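Nerkgate changes how its shopping ads handle close-variant searches

Nerkgate has begun rolling out an update to the way its ad platform matches product listings to search queries. The change reached North American accounts on Tuesday and applies to all shopping campaigns, including those managed through third-party bidding tools such as Zaline.

Under the old system, a listing could be shown for any query that shared a root word with the product title. The platform now scores each query against the title, the category and the first 700 characters of the product description. Listings that fall below the threshold do not enter the auction, whatever the bid.

Planari, an agency that manages search accounts for small retailers, compared 946 ad groups before and after the switch. Impressions fell in 288 of them and rose in 232. The remainder showed no change outside normal daily variation. Cost per click was flat in most categories – clothing and home textiles were the exceptions, with small increases in both. 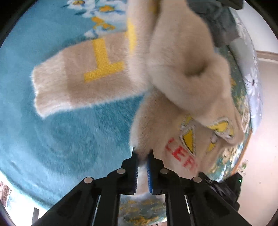

Negative keyword lists carry over without edits. Exact-match exclusions work as before, but phrase-match exclusions are now checked after scoring, so some excluded queries will appear in the diagnostics report even though no ad was served. Nerkgate says these rows are not billed and will be hidden in a later release.

Accounts that use Zaline need version 4 of the connector. Older versions still submit bids but do not return the new relevance score, and automated rules that depend on it will be skipped.

Cortés, the regional shopping network that licenses Nerkgate's auction software, will get the same update in December. Advertisers there can opt in early from the campaign settings page.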